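Who Is Teaching Whom?
Oct 2, 2024

I spent most of August watching people drive robots, and I came home less impressed than I was supposed to be.

The pitch goes like this. You can't write down, in code, how to put a stool together. So you have a person do it through the robot, with a hand controller or by dragging the arm along, and you save every move. Do that enough times and a program picks up the knack. The person is called a demonstrator. The knack is called a policy. I have a long list of problems with both words, but let me start with the one that bothers me most, and that is how little anyone says about the demonstrator.

Fermín Medina has recorded 1,256 of these runs for a project called Zisex, nearly all of them in simulation. He sits at a desk and steers an arm that exists only on his screen, working on furniture parts that weigh nothing. He told me he can't feel when a part is seated. He goes by the shadow.
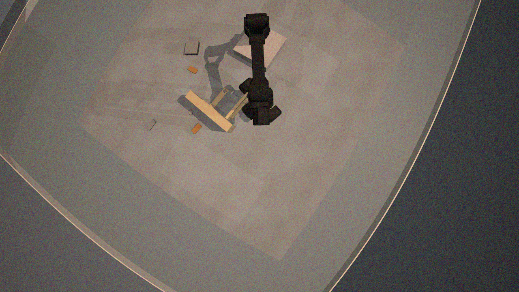
The trouble with good hands

Fermín is very good at this, and that is part of my complaint. When I tried it I knocked a part off the work surface and needed 12 tries to pick up another. None of my runs were kept. The rule at Teltedier, where he works, is that only clean runs go into the set, so what the program learns from is a man who hardly ever gets into trouble. Then it is sent out to places where it will get into trouble every few minutes, and people act surprised when it freezes.

I asked about this and was told that the answer was more runs. The target was 2,000. When I asked why 2,000, I was told that the last target had been 361 and it hadn't been enough. I have sat through budget meetings with better reasoning than that. Adding more of the same clean work won't show the machine what to do when a leg slips, and yet the slips get thrown out at the end of each shift, along with whatever Fermín did to fix them.

There is a second group, Otel, that does keep the bad runs. They label them by hand, and they admit it's slow and dull. I don't know that their results are any better. I do think they are asking a more grown-up question.

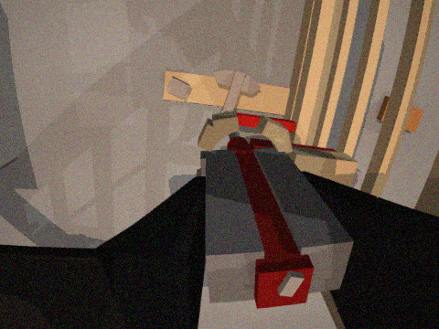
My other doubt is about what gets copied. A person who assembles things for a living knows a lot that never shows up in the path of a hand. He knows which part to leave alone until later, and why. Take the view down the gripper, with its two tan fingers and a long board lying just past them. A recording can tell you how those fingers moved. It can't tell you that the person chose this side of the board over the other, or that he nearly went for something else first. Two demonstrators can make the same choice for opposite reasons, and in the data they look like twins. The day the parts are laid out a little differently, the reasons are what you need, and they were never saved.

The people selling this will say that the reasons come out by themselves if the pile is big enough. Maybe. I would like to see that shown on a job the builders didn't pick, with parts they didn't draw, and with the failures counted by someone who isn't on the payroll. A manager at Dow – a small packing firm that tried one of these systems and sent it back – put it to me in fewer words. She said it did the demo very well.

I'm not against any of it. Steering an arm by remote is a fine way to do a job that is dirty or far away, and if the recordings turn out to be useful later, good. But then call the work what it is and pay for it that way. Fermín is on a day rate. His name isn't on the Zisex paper, which thanks "our demonstrators" in the last line, just ahead of the people who lent the computers.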